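Karkton Packing Cell: Progress Report to the Clendance Fund
Equipment planning phase, July

Summary

The planning phase is on schedule. We have used 2 months of the grant period and have a working simulation of the ball packing task. No hardware has been ordered. This report covers what the simulation has told us so far about the arm and gripper, and what we plan to ask for in the next payment.

Work to date

The proposal listed one arm, one parallel gripper, a table and a set of clear containers. Before committing to any of it, we built the station in simulation under the project name Draltine. The table model has a dark band across a white top, and the parts are tennis balls and clear containers. We kept the parts simple so that setup time would go into the arm and the reach checks.

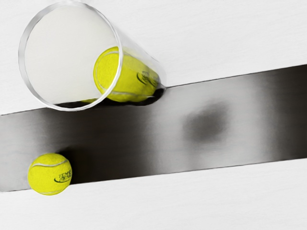
Round parts and clear containers affect the budget in two ways. A ball that gets loose needs something to stop it, so we have added a low lip around the table to the parts list. Clear walls can also be hard for a depth camera to read, and we do not want to buy one on the strength of a data sheet. We have asked Illés, our equipment supplier, for a loan unit to try on real containers first. The camera line stays open until that trial is done.

The arm choice is closer to settled. The model in the proposal reaches the whole working area from a single mounting point, so the rail we had priced as an option can come out.

The gripper is the main open item. Picking up a ball and handling a container call for different finger shapes, and a tool changer would cost more than the fingers themselves. We are testing one set of fingers for both jobs.

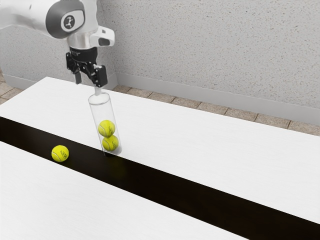
2 min read

Two balls in the canister and one on the table is the kind of state we use for checking clearance over the open end. The fingers have to come down beside whatever stands up from the container, and wide fingers leave less room for that.

Budget

Removing the rail frees $3,000. We propose to move it to the gripper line to cover spare fingers and the table lip. The total request does not change. Illés has quoted delivery of the arm at eight weeks from order, with 50 percent due when the order is placed.

Next steps

Finish the finger comparison in simulation. Run the camera trial with the loan unit. Get a second quote for the table and the lip. Send Clendance the final equipment list for approval before the arm order goes out.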